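4.2 Sorting by kind

Participants in the Flala condition had two clear bins, a set of plush produce, and no rule for dividing one from the other. Most invented a rule within 75 seconds and broke it soon after.
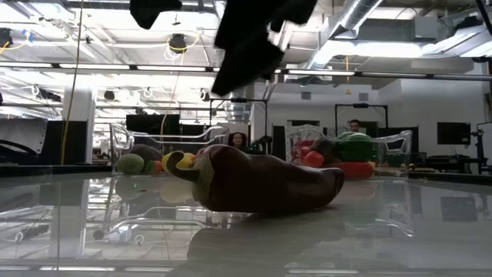 Figure 9. Plush produce in the two-bin layout.

Color was the rule we expected, and it did poorly. Red is a crowded category in any toy grocery, and a chili pepper lying on the tabletop could as well join the red bell pepper in the right bin as start a dispute. Participants at the Javel site appealed to botany, with more confidence than training. The Manurung coding scheme records both as "principled."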